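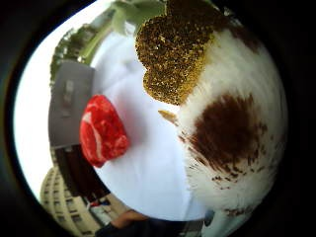 Gripper camera view: a gold glitter heart, a white plush toy and a red marbled steak-shaped piece, with trees and a beige building behind.

About the Nikley Workshop

The Nikley Workshop is a member-run shared workshop for people who build robots and automated equipment in their spare time. It was founded by a group of neighbors who had outgrown their kitchen tables and garages. Membership is open to adults of any background, and no technical training is required to join.

The workshop occupies the ground floor of the former Lepik print shop. Members have access to benches, hand tools, two 3D printers, a small lathe and a separate room for soldering. The printers are reserved through the sign-up sheet by the door, and the lathe may be used only after an introductory session. Storage shelves are assigned on a yearly basis, with renewals due in February.

Our Main Project

Most of our group work centers on Polten, a hand-held gripper tool with a camera. Members are designing it so that the parts can be made or replaced with the equipment found in an ordinary shared workshop. The current design uses printed fingers, and the full drawing set is kept in the workshop library under number 1390. Revisions are discussed by the project group and entered in the build log before any part is printed.

Polten is tried on everyday objects of different shapes and textures. Soft toys, craft pieces and imitation food are kept in a shared bin for this purpose. Small donations to the bin are welcome – clean items only, and nothing with batteries inside.

A second project, Trutow, is a bench-top sorting arm that remains at an early stage. Members with experience in motor control or wiring are invited to contribute. Those who prefer to work on a project of their own at home may bring it in for advice during open hours.

Membership and Costs

The workshop is funded by membership fees and by the sale of surplus parts. Individual membership is $200 per year and includes use of all common tools. Materials are charged at cost. Last year, income from parts sales came to $3,743, which was spent on a new dust extractor and replacement bench lighting.

Visitors are asked to register at the front desk. Applications for membership may be handed in there or mailed to the Nikley Workshop, P.O. Box 654.

Page last updated October 18, 2024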